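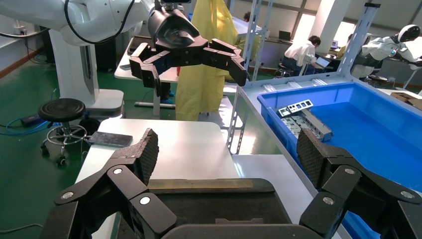

Search this site Go

Speaker notes: two grippers, one bin
Chaiwat Suksawat, May 3, 2019

Print | E-mail this page | 9 shares | 2 comments

Slide 1. Say hello, say what Clunby asked for: pick metal parts out of a tote and put them on the table. We compared the Drakos and the Grollwood, both linked-finger grippers, each on its own arm.

Slide 2. Same bin for both, blue tote on the grey shelving. The perforated brackets are the hard ones – a pad edge can catch in the cutouts. Pause here for questions on lighting. The windows matter, we ran the blinds both ways in July.

Slide 3. Results. 1,000 picks per gripper. Drakos dropped 9, Grollwood dropped 40. Most of the Grollwood drops came from parts lying flat against the wall of the tote.

Slide 4. Pads. Textured pads on the Drakos were still good at 4,000 cycles. Show the worn set, pass it round.

Slide 5. Wrist camera. With the fingers wide open they fill the lower corners of the view. Zinduritz controller lets us mask them out. Go slowly, people got lost here last time.

Slide 6. Still to do: oily parts, and both arms working from one bin. Leave the contact slide up.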